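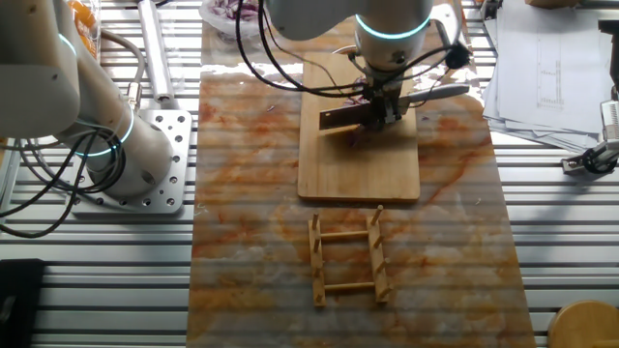 A reader wrote in after our first short note on the Larkcombe open day to say that we sounded sour about it, that the thing chops onions, and what more did we want for a free afternoon.

Fair enough. We got a lot of mail along those lines and a lot going the other way, so this page collects the questions that came up more than once. It was last updated Jun 15, 2024. We went as members of the public, paid for our own gas, and wrote down what we saw and what we were told. Where those are two different things we try to say so.

What was the open day?

Starska makes software for robot arms and rents the ground floor of a former seed warehouse in Larkcombe. Once or twice a year it opens the doors. The main event was a kitchen demonstration run on a system they call Uzor. There was also a talk upstairs, a wall of posters, and a table with stickers and cookies. The cookies were store-bought, in case you were wondering whether a robot made them. Several people were.

Is Uzor the robot or the software?

The software. Starska doesn't build the arms, and the staff were clear on that when asked, though the banner over the door said "Meet Uzor" over a drawing of an arm with a chef's hat on it. You can see how people get mixed up. If you're shopping for something and a salesperson tells you Uzor "is" a kitchen robot, ask what is in the box.

Did it really cut food?

Yes. An arm held a wide-bladed kitchen knife in its gripper and pressed it down onto a wooden cutting board, and there were bits of purple-red food under it. A glass bowl of chopped red onion stood on the same slab. We have no quarrel with the claim that a robot can push a knife through a vegetable. The quarrel, if it is one, is over everything that came before and after the push.

Who chopped the onion in the bowl?

We asked and got two answers. One member of staff said the arm had done it that morning. Another said the bowl was topped up by hand so that there would be something to look at between runs. Both could be true of the same bowl. We'd just like to have seen it go from empty to full, and we didn't.

Was anybody steering it?

This is the question we'd most like you to ask if you go to the next one. In the sessions we watched, the host said the arm was running "on its own" and a staff member stood at a laptop the whole time. When pressed, the host said the laptop was for stopping and restarting. We saw it used for restarting. We can't tell you it was never used for anything else, because the screen faced the wall. Turning the screen around would have cost them nothing.

How much of it was learned, and how much was scripted?

The talk upstairs said Uzor had been trained on 1000 recorded demonstrations, in which a person guides the arms through a task and the system learns to copy it. Of those, 700 were of cutting. The speaker gave these figures with some pride. Nobody had a slide saying how many of the recordings used this board in this position on this slab, and that is the number we'd want. A system that has seen the same board in the same place many times has a much easier day than one that walks into your kitchen.

We asked if they would move the board to the other end of the table. They said the work area had been set up for the day and they would rather leave it alone. That is a perfectly normal thing for a lab to say. It is also an answer.

Why two arms, if only one has the knife?

The second arm is there for jobs that need a helper, they said, such as steadying food or passing a tool across. During the cutting we watched, it stayed out of it. In an earlier session, according to a couple we met in the parking lot, it passed something over and everybody clapped. We missed that one and can't report on it.

What was the little wooden rack for?

It lay flat on the slab below the cutting board, looking like the sort of thing you drain dishes on. Nobody used it while we were there. The program mentioned "tidying up" as a task in development, so perhaps that's the plan. We wouldn't buy anything on the strength of a rack.

What were the extra views on the monitor?

Starska had a monitor showing the view from a small camera on the robot, down at the gripper end. For our money it was the best part of the day. From the public side of the rope you mostly see an arm, some cables and other people's heads. From the wrist you get the hardware itself, bolts and all, with the board behind it, and you start to understand how little the machine has to go on. A lot of that view is taken up by its own equipment. 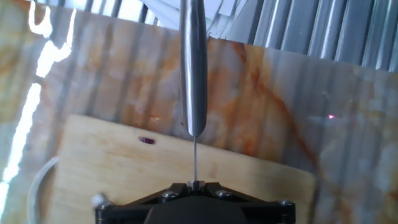

View from the camera at the gripper, with the cutting board on its marble-patterned slab behind the mount.

We asked if we could keep watching that monitor with the sound off while the host talked, and we'd recommend it to anybody. The host's version of events and the camera's version are easier to compare when you take them one at a time.

Is that real marble?

We don't know. It has a marble pattern and a good shine. It was laid over an aluminum workbench with slots running through it, the kind labs like since you can clamp things wherever you want. One visitor asked if the shine bothers the cameras. The answer was "less than you'd think," which we wrote down and still can't interpret. Glare is a known headache for cameras, and we would have liked to hear something longer.

Did anything go wrong?

Yes, and we'd think less of the day if it hadn't. In one run the knife came down beside the food and the arm carried on as if it had cut something. In another it stopped in midair and had to be restarted from the laptop. The host handled the second one well and told the crowd it was a safety stop. The first one was not mentioned. If you were standing on the left you saw it, and if you were standing on the right you may well have gone home thinking it was a clean run. We don't say that anybody hid anything. We do say that a tally of good and bad runs, written up on a whiteboard, would have answered half the letters on this page.

Is it faster than a person?

No, and Starska didn't claim so. Each session was scheduled for 30 minutes, a good part of which was talking, and by the end of ours there was less onion on the board than you'd want for a pot of chili. Speed isn't really the point at this stage, we were told. We agree, but then the poster by the door shouldn't say "dinner prep in minutes."

Was it safe for kids?

The rope was set well back from the table and staff kept people behind it. A child near us asked what would happen if the robot dropped the knife, and was told that it wouldn't. We'd have preferred to hear what does happen, as every gripper drops something sooner or later. There was a red stop button on a stand, which was more reassuring than the answer. We'd take children along, and hold on to the small ones.

How much will it cost?

There is no product to buy yet. The sign-up sheet offered a place on a home trial list for a refundable deposit of $300. We asked when trials would start and were told "when we're ready." We asked what the finished thing would cost and were told it was too early to say. So you would be handing over $300 with no date and no price, for software that needs arms you don't own. We didn't sign. Some people did, and at least the refund terms are printed on the sheet in letters big enough to read.

How is Vemoveo connected to this?

Vemoveo is the project that put up part of the money for the kitchen work, and its name was on the posters. A few readers assumed it was a rival machine. It isn't a machine at all. The Vemoveo leaflet says the goal is to help older people cook at home for longer, which is a good goal, and we'd like to see it tested in an older person's home. Nobody at the open day could tell us if one had been chosen.

Did you think any of it was impressive?

Some of it, yes. Holding a kitchen knife steady and getting it down on a board is hard for a machine, and a few years back you wouldn't have seen this outside of a carefully edited video. The engineers were better company than the banner. One of them spent a long time with us on why onions are a pain (they roll, the layers slide apart, no two are alike) and never once used the word "revolution." We'd go back for that conversation alone.

When is the next one, and do I need to book?

The staff said April, in the same building. Entry was free this year and you only had to book for the talk. The downstairs sessions fill up, and the place to stand is on the left, near the monitor. Parking is on the street behind the warehouse. The lot in front is for the tile store, and they do tow.

What should I ask if I go?

Ask them to move the board. Ask for a different vegetable, ideally one you brought with you. Ask who is at the laptop and if you can see the screen. Ask how many runs failed that day. If the answer to any of these is a friendly no, write it down with the time of the session and send it to us, and we'll add it to this page.

Has Starska responded?

We sent them the questions above and got a polite note back saying they were glad we enjoyed the visit. We've asked again about the laptop.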